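Learning to wait properly

My mother was never early for anything in her life, and I think I've spent most of mine trying to make up for it. I am the one at the bus stop with ten minutes in hand. I'm the one sitting in the car outside your house because I said seven and it is only quarter to. My friend Zineb Ait Ali once looked out of her bedroom window while she was still in a towel and saw me there with the engine off, reading the back of a packet of mints, and she has brought it up at every birthday since.

So you would think I'd be good at waiting. I'm dreadful at it! I turn up early and then I fidget, and I have been thinking about this a lot over the last few weeks, partly because of my knee (more on the knee in a moment, I'm afraid) and partly because of a thing Enda Breathnach said to me over the garden fence. He was tying in his beans at the time and I was complaining about the length of the queue at the post office, and he said, "Well, where else did you have to be?" I opened my mouth to tell him and there wasn't anything. I'd been going home to have a cup of tea.

The knee, then. I came down the back step in July with a basket of washing and missed the bottom one, and since then I have sat in more waiting places than I'd sat in for years. The surgery first, then the X-ray, then the surgery again, then the physio, who is called Valdir Aguiar and is a very patient man with very cold hands. He runs late. Everyone tells you so when you book, the receptionist tells you again when you arrive, and then he comes out and apologises for it himself. I have never once had less than 25 minutes.

The first couple of times I got properly cross. I had my phone out, I looked at the time, I put it away, I got it out again. I read the whole of a leaflet on looking after your feet. By the time he called me in I was so wound up that he asked if the knee had been bad that morning, and I had to say no, it had been fine until I sat down.
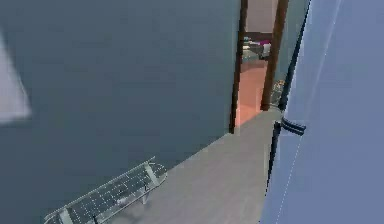 Page last changed: Sunday, 9.40 in the evening

After that I decided to go about it differently. I've always admired people who can simply sit. My grandfather could do it. He used to take a kitchen chair out to the front of the house after his dinner and stay there until it got dark, and if you asked him what he was doing he'd say "sitting", as though you'd asked a slightly daft question. He didn't have a book or a wireless. He did have a pipe, but it was hardly ever lit, and my gran used to say he only held it so that his hand would have some company.

I can't do what he did, or not yet. What I've managed is a sort of halfway house. I leave the phone in my coat and I give myself something small to turn over in my mind. One week it was all the teachers I could remember, in order, and I got as far as the second year of secondary before I was called. Another week I tried to walk through my aunt's old house room by room, opening the cupboards, and do you know, I found the biscuit tin with the coach and horses on the lid, which I hadn't thought of for the best part of my life. I could even remember the dent. I went in to Valdir quite cheerful that day and he thought it was his exercises.

Some seats are kinder to a waiter than others, of course. A bench with no back is hard going past the first quarter of an hour, and anything low is a trial with a knee like mine, as getting up again takes planning. I like a wall behind me and a door I can see. Chiharu Onishi, from my Thursday sewing group, prefers to face a window and says she can't settle otherwise, and I do see the point of that, but I'd only start watching the car park and judging people's reversing.

I should say that there's a kind of waiting this doesn't touch. When my brother was ill I waited in corridors with a paper cup going soft in my hand, and no amount of remembering biscuit tins would have got me through it. I wouldn't dream of telling anyone how to do that sort. What helped me then was Nuno Esteves, who'd worked with my brother for years and whom I barely knew, and who came and sat next to me for a whole afternoon and talked about his allotment. Leeks, mostly. I have had a soft spot for leeks ever since.

But the ordinary sort, the post office and the bus and the kettle, I do think I'm getting better at. I stood for 20 minutes in the bakery on Brandão Street last week, behind a lady who was ordering a christening cake and couldn't decide between lemon and plain, and I found I'd become very interested in the outcome. (Lemon, with plain for the top tier. I would have done the same.) A month ago I'd have been sighing through my nose, which my sister tells me is a thing I do, and which she tells me can be heard from the next room.

Two more sessions with Valdir and then he says I can be let loose on the stairs at a normal speed. I've been saving up the primary school Christmas plays for the next one, all six of them, and I'm already stuck on the year I was a sheep. There was a second sheep, with a cough, and I cannot get her name. If any of you were at school with me and remember, please put it in the comments, though perhaps leave it until after Tuesday.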